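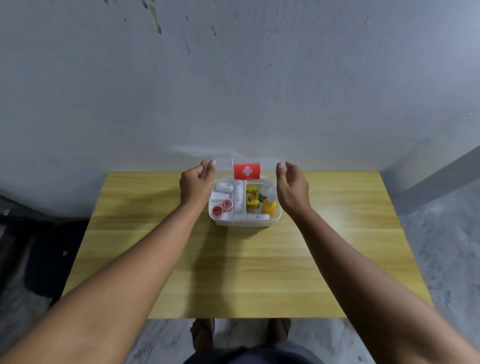
Petites nouvelles du sentier — 11 juillet 2021

Bon, ça y est, le sentier de Brellcombe est rouvert ! J'y suis montée dès le premier matin, avec mes vieilles chaussures et un sandwich trop gros, et je peux vous dire que ça fait du bien. Il était fermé depuis avril, à cause de l'éboulement qui avait emporté un bout du chemin sous la crête, et je commençais à tourner en rond sur la boucle du lac (très jolie, mais au bout de la dixième fois, on connaît chaque canard).

La boucle fait toujours 12 kilomètres, départ et arrivée au parking du Tolentino, le petit café avec la terrasse verte. Le tracé a été un peu modifié : au lieu de filer tout droit dans le pierrier, on part maintenant à gauche après la deuxième passerelle et on remonte par la forêt. C'est plus long, c'est plus raide aussi, mais on est à l'ombre jusqu'à la clairière et franchement, en plein été, je ne vais pas m'en plaindre. On ressort à 1 199 mètres, juste sous la croix, avec la vallée d'un seul coup devant soi. J'ai poussé un petit cri ridicule, tant pis.

Les travaux ont été menés par l'entreprise Statach, qui a aussi refait les marches en rondins et posé une main courante dans le passage humide, celui où tout le monde a glissé au moins une fois dans sa vie. D'après le panneau du parking, ils ont consolidé 763 mètres de chemin. La main courante est un peu basse à mon goût, mais elle tient bien. 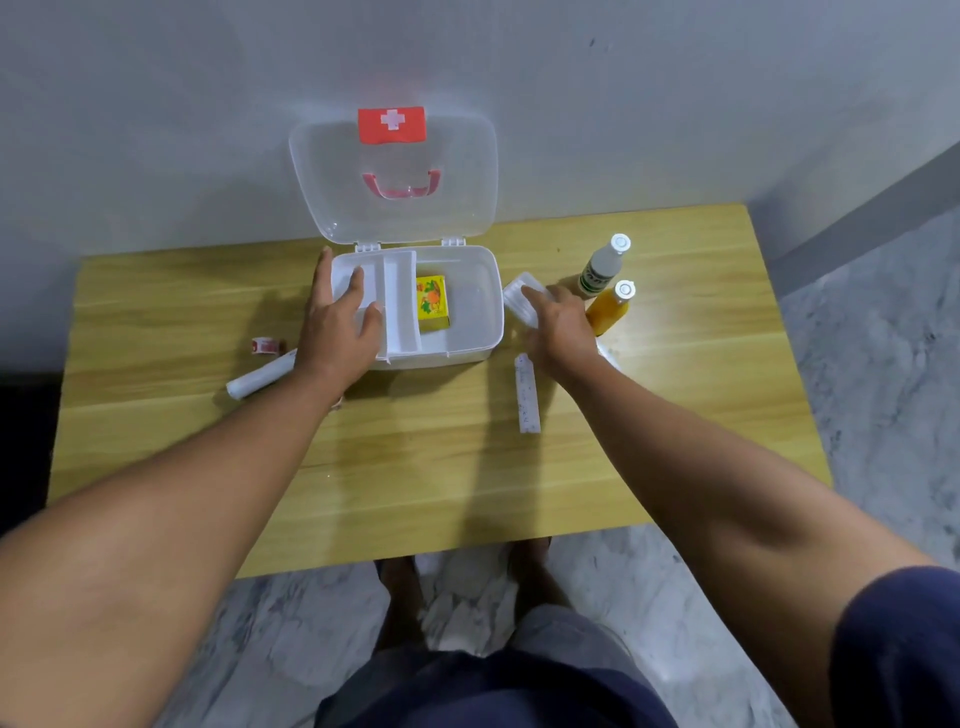 Côté sécurité, la mairie rappelle que le téléphone ne passe presque nulle part entre la clairière et la croix, et qu'il vaut mieux prévenir quelqu'un avant de partir. Elle conseille aussi d'emporter de quoi soigner une ampoule ou un genou écorché, ce que j'oublie une fois sur deux. Du coup, avant la prochaine sortie, je me fais un petit tri ! Une boîte blanche avec un séparateur, la croix blanche sur fond rouge et une poignée rouge dans le couvercle, c'est parfait pour rester dans le coffre de la voiture, et pour le sac à dos je transvase le strict minimum dans une pochette : compresses, pansements, désinfectant, une pince à tiques (surtout la pince à tiques, la forêt en est pleine cette année).

Pour venir, la navette Hastus a repris elle aussi, avec un départ de la gare le matin et un retour en fin d'après-midi. Attention, elle ne prend pas les vélos, et le dernier retour n'attend personne — je parle d'expérience. Si vous êtes en voiture, arrivez tôt, le parking se remplit à toute allure dès qu'il fait beau. Le Tolentino ouvre de bonne heure et sert une tarte aux myrtilles qui vaut à elle seule la montée.

Les chiens sont admis en laisse jusqu'à la clairière, mais pas au-delà tant que les troupeaux sont en haut. Le passage par l'ancien pierrier reste interdit, et les barrières ne sont pas là pour décorer. Moi, j'y retourne dès que mes mollets seront d'accord, sans doute par le versant nord cette fois.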